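The bracelet problem

She makes them, she mends them, and by her own account she has lost more than most people will ever own. The bead woman of Wodum, as her customers call her, agreed to talk on one condition: that I wouldn't use her name, as her sister reads this site and believes a certain amber bracelet is still in safe hands.

"It is in safe hands," she says. "It's just in there with everything else."

Everything else lives in a black box. I had expected drawers, possibly labelled. She has owned drawers. She bought a set with 130 little compartments when she started selling under the name Fokberg, and filled them over one August with great ceremony.

"Then I wanted a green bead," she says. "I had to open eleven compartments to find the green I meant, because I'd sorted them by size. Who thinks of a bead by size? I gave the whole thing to a man who keeps screws."

So the box it is. Once a season she puts it on the white table beside the bed and goes through it, a job she says takes an evening and usually takes four.
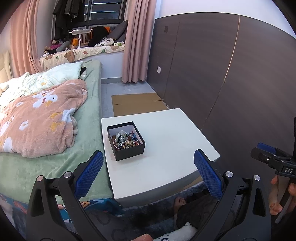
The box on sorting night, lid open, bed within reach.

The bed matters, she explains. Finished pieces go on the green sheet, broken ones stay on the table, and anything she can't decide about goes back in the box — "so most of it goes back in the box."

Does she have a method for the tangles? She does, and it is mainly patience. Bangles come out first, being stiff and easy to get hold of. Long strands come last. "People pull. You mustn't pull. You lift the whole lump and give it a little shake, as if you were waking a child you were slightly afraid of."

And if that fails? "Scissors. But you have to be sad about it."

The shaggy rug is the other hazard. A snapped string over floorboards is a nuisance, she says, but a snapped string over that rug is a donation. She has been finding the same set of tiny gold beads in it for two years and reckons she has about 723 to go.

I ask what she would save if she could keep only one piece. She thinks for longer than I expected, then names a plain black strand, the first she ever restrung. It cost her next to nothing and she has turned down good money for it.

"I'd save that one," she says. "If I could get it out."

She is taking repairs again from next month. Bring the beads in an envelope, please, and write on the envelope what they used to be.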